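Home | Projects | Reports | Contact
Last updated 31/01/2026

Delthorpe Leavers' Ball – progress report to the Krajčí fund

Ticket sales stand at 2,033 pounds against a hall and catering cost of 2,440. The dress loan rail opened with 6 gowns. 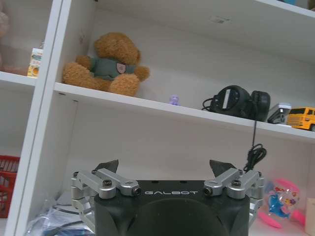 Alterations are booked with Brorudent – hems only, paid per item. The remaining balance falls due in July.

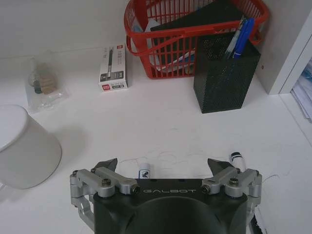

Kirsty Holroyd replied that the loan period should be extended to cover the photographs. Agreed.

Contact: Radoslava Hájek | © Delthorpe | Back to top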